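Narnura adds simulated scenes to its remote teaching system

January 31, 2022

Narnura has released a second version of Skestow, its software for teaching robot arms by remote control. The update lets an operator guide a simulated arm through a task before the same program is tried on hardware. It went out to existing licence holders this week.

In Skestow the operator moves a hand controller and the arm follows. Position, finger opening and wrist angle are stored for the whole run. A set of runs is then used to train a control program, which attempts the task without the operator. The first version, issued in November, worked only with a physical arm connected.

The simulated mode uses the same controller and writes the same file format. Recordings from both sources can be mixed in one training set, and each file is tagged with its origin. Narnura supplies 75 ready-made scenes. Users can load their own models, although objects with moving joints must still be set up by hand.

Geum-ok Joo, who leads the teaching group at Narnura, said the main gain was in the number of runs an operator could complete. "With the real arm, most of the session goes on putting things back where they were," she said. "In the simulator you press a key and the objects are reset."

The company tested the method on a set of reaching and gripping tasks at its Zandley site. Seven operators recorded around 4,000 runs. Runs in which the object slipped or the arm reached a joint limit were kept, but marked as failed and left out of training. Joo said the failed runs would be used later to teach the program when to stop and try again.

The view given to the operator comes from a virtual camera close to the gripper. A second, fixed view can be opened beside it. Several testers asked for the fixed view to be larger, as depth is hard to judge from the wrist alone.

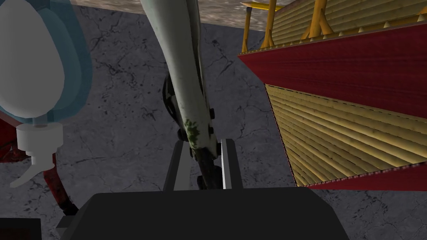

A simulated task in Skestow, with a long pale shaft between the two gripper fingers. Render: Narnura

Contact forces remain a weak point. The simulator treats all objects as rigid, so hoses, cloth and soft packaging do not bend under the fingers as they would on a bench. Narnura advises users to record such tasks on the physical arm.

The update is free to current users. It supports the Nam controller as well as Narnura's own, and fixes 119 faults reported in the first version.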